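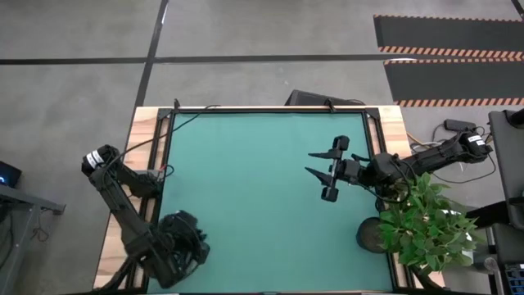 How to Put a Framed Mat on a Worktable (and Keep It Flat)

Posted by Loubna Tahiri, 20th July

I love a mat on a worktable. I love it even more when the mat stays where I put it! For years mine slid toward me a little every day until the front edge hung off and curled, and then I'd catch my sleeve on it and swear. A frame made of black aluminum extrusion, sitting on top of the table and holding the mat inside it, fixed the whole thing in one Saturday afternoon, and I have now done it to two more tables at Ekus, the shared workshop in Rostville where I spend far too much of my time.

You need no woodworking for this. You don't drill the table at all, so it's fine for a table you've borrowed or one you're fond of.

What you need

A sturdy table with a flat top
A mat, smooth on top, in whatever color you like (I'm devoted to teal green)
Four lengths of black aluminum extrusion rail
Small triangular corner brackets, with the bolts and nuts that fit your rail
A small clamp or two
Hex key, tape measure, square, sharp knife, long straightedge
Masking tape
Rubbing alcohol and a lint-free cloth

Measure the top before you order anything

Measure in millimeters even if you normally think in inches, as extrusion is nearly always sold that way. Take the length along the front and again along the back. On the first table I did, the front came out at 1,741 and the back at 1,738, and if I'd only measured the front I'd have had a rail poking past the wood at one end. Use the smaller number. Do the same for the width (mine was 772 at both ends, what a nice surprise).

Now decide how much wood you want showing. I like a strip of it all the way around. It gives the clamp something to bite on, it looks lovely next to the black rail if your table is a light color, and it's a handy spot for a pencil. Take the width of that strip off each side, write down the outside size of the frame, and have the rails cut to suit. If your supplier offers cutting, pay for it. A factory-square end saves so much fiddling.

A word on the long rails: decide now whether they run the full length with the short ones tucked between them, or the other way around. Either works. I run the long ones full length, and I subtract two rail widths from the short ones. Write it on the sketch. I have forgotten this step exactly once and I still have the rails.

Let the mat relax

A mat that arrives in a roll wants to be a roll. Unroll it upside down on the floor, put heavy books on the corners, and leave it overnight. In March, when our workshop was freezing, I had to give one of them three nights. Warm rooms are much kinder.

Don't use a hair dryer or an iron. I know it's tempting. A friend of mine tried the iron and her mat has had a shiny wave in it ever since.

Build the frame on the floor

Lay the four rails out in a rectangle. Slide the nuts into the slots first if you have the kind that only go in from the end, and count out enough for each side before you close the corners. Set a bracket in each corner and tighten the bolts with your fingers only.

Then measure the diagonals, corner to corner both ways. If they match, your frame is square. If they don't, push gently on the two corners that are farthest apart and measure again. It usually takes me a few goes and I find it oddly satisfying! Once they agree, snug the bolts up a little at a time, going from corner to corner, and check the diagonals one last time at the end.

Carry it to the table with a second person. A long frame twists when you lift it from one end, and all that squaring up goes right out the window.

Cut and fit the mat

Set the frame on the table with an even strip of wood all around, and run masking tape along the outside so you can find the spot again. Measure the opening on the inside, again at both ends. Cut the mat a hair small. A mat that's too tight will bubble in the middle, and the bubble will be right where you want to work.

Cut from the back with the straightedge and a new blade, in several light passes. Corners first if your brackets sit inside the opening: snip a small triangle off each corner of the mat so it clears them. Mine needed only a tiny one.

Wipe the tabletop with rubbing alcohol on a hidden patch first, to be sure it doesn't hurt the finish, and then the rest. Any crumb left under there will show up as a bump. Lay the mat in from one short end, smoothing it forward with your forearm as you go.

Clamp it

The weight of the frame does most of the holding. A small black clamp on the far long side, near the center, stops it creeping, and it sits out of the way of your elbows. Get it tight enough that the frame won't budge when you lean on it, then stop. If your wood is soft, slip a bit of card under the jaw.

Some people clamp all four sides. Try one first. My Metwally bench has had a single clamp on it since it went in and hasn't moved.

Put a plant on it!

Yes, this is a real step. A worktable with something green and leafy on one corner is a table I want to walk over to. Choose one with broad leaves and a round dark pot, and let the leaves hang off the side of the table so they take up air and leave you the surface. I don't mind if the pot sits partly over the rail as long as it doesn't rock. If it does rock, move it fully onto the mat or put a cork disk under the low side. My own pot is 132 mm across the base, which fits nicely in a corner.

Water it at the sink and let it drain before it comes back. Water that gets under a mat stays under the mat.

Looking after it

Dust the mat with a damp cloth and dry it. For sticky stuff, a drop of dish soap. Run an old toothbrush down the slots in the rails now and then, they collect sawdust and glitter like you wouldn't believe. Check the corner bolts after the first week, and again whenever you move the table.

To replace the mat, undo the clamp, lift the frame off in one piece, and use the old mat as the pattern for the new one. I keep mine rolled up behind the Nalus cabinet for exactly that.

If your corners won't close

Look for a burr on the cut end of the rail. A few strokes with a fine file takes it off. Still a gap? Loosen both bolts on that bracket, press the rails together hard, and tighten the one nearest the corner first.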